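Brarnier's cheap shares may be cheap for a reason

By Arnaldo Louro
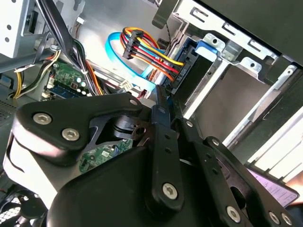 The bargain everyone can see

Brarnier shares have been falling since autumn, and every leg down has brought out the same crowd to say the worst is over. They said it when the dividend was halved. They said it when the Claeys division was put up for sale, and again in September when the new chief executive bought a parcel of stock with his own money and made sure we all heard.

I own none of it and I'm not betting against it either. I have been reading the company's reports for 20 years, though, and I've watched a lot of patient people lose money on the idea that a famous old industrial name can't get much cheaper.

The argument for buying goes like this. Brarnier makes pumps, valves and control gear that other businesses can't do without. The shares trade at less than the stated value of its assets. Sell Claeys, pay down the debt, and what's left ought to be worth a good deal more than today's price.

My trouble is with the word "stated". A big slice of those assets is goodwill, most of it booked when the company bought Dresora at the top of the last cycle. The deal cost $2,653 million. Management has told us every year since that Dresora is performing in line with expectations, without once publishing the expectations. You can't put goodwill on a truck and sell it. If Dresora earns what I suspect it earns, a writedown is coming, and the discount that has the bargain hunters so excited will shrink without the share price moving a cent.

Who is buying Claeys, and with what?

Then there's the sale. The company says it has "strong interest" in Claeys. I've yet to meet a seller who reported weak interest. Two bidders have been named in the business pages, and one of them, Morico, already carries more debt than Brarnier does. I would like to know how Morico plans to pay. In shares? With a vendor loan? Either would leave Brarnier shareholders holding a good part of the risk they think they're getting rid of.

Supporters point to the $397 million the division brought in before interest and tax last year. Fine, but that was a good year, and it came after a round of cuts to maintenance and research. Anybody can make a business look healthy for 12 months by not spending on it. A careful buyer will spot that and knock it off the price, and a careless buyer probably can't get the loan.

It also leaves a hole. Claeys throws off the cash that pays the interest on everything else. Once it's gone, the debt will be smaller, but so will the income that services it. The presentation put up for investors shows the first of these in a large green bar. I went looking for the second and found it in a footnote, described as "transitional".

The trouble with fresh starts

I've got nothing against the new boss. By all accounts he ran his last company well. But that was a smaller outfit with one main product and hardly any pension obligations, and he had years to do it in. At Brarnier he has a lender meeting every quarter and a share register full of funds that have already lost patience. People talk about him as though his record were an asset that transfers with his office furniture.

His pay deserves more attention than it has had. The largest part of his bonus depends on the share price at the end of his third year, measured from the day he signed on, which was close to the low. Long-suffering holders who bought at three times that level could see him collect in full while they are still deep under water. The board calls this alignment. I'd call it a generous starting line.

None of this means the shares must keep falling. Beaten-up stocks do bounce, sometimes by up to a third in a few weeks, and someone who gets the timing right will tell you about it over Sunday lunch. What I want before I'd put money in is fairly dull: a set of accounts with Dresora broken out on its own line, a signed contract for Claeys with the payment terms attached, and a cash flow forecast that includes the pension top-ups. The company could publish the first of those tomorrow if it wanted to. I wrote to investor relations asking why it hasn't, and was sent a link to the presentation with the green bar.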